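Washing a down duvet at home

Check the label first. Most down duvets under 3000 grams fit a large home machine, and heavier ones belong at a laundromat. Our Halten double fits, just.

Mend any open seams. Use half your usual dose of mild detergent, no softener, and wash on gentle at 86 degrees Fahrenheit. Run the rinse twice.

Drying is the slow part – allow around 300 minutes on low heat, with two clean tennis balls in the drum. Every 47 minutes or so, take it out and break up the clumps by hand. If it still smells damp, keep going.

Air it flat on the bed overnight before putting the cover on.

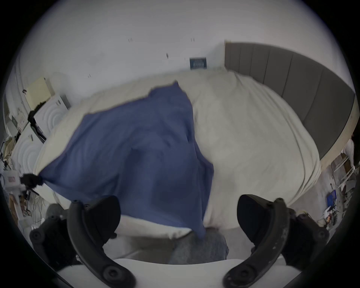
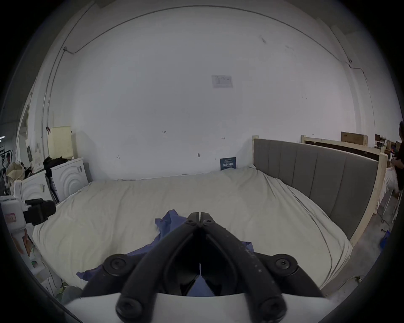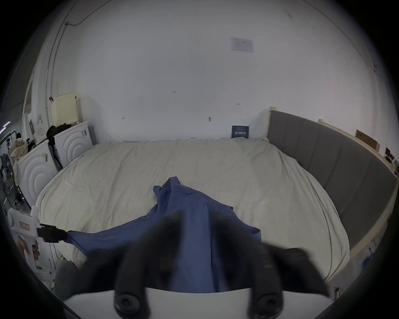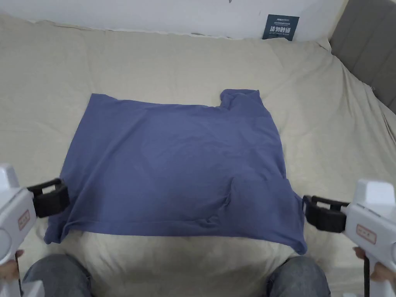
Blue fabric on the bed, all four photos.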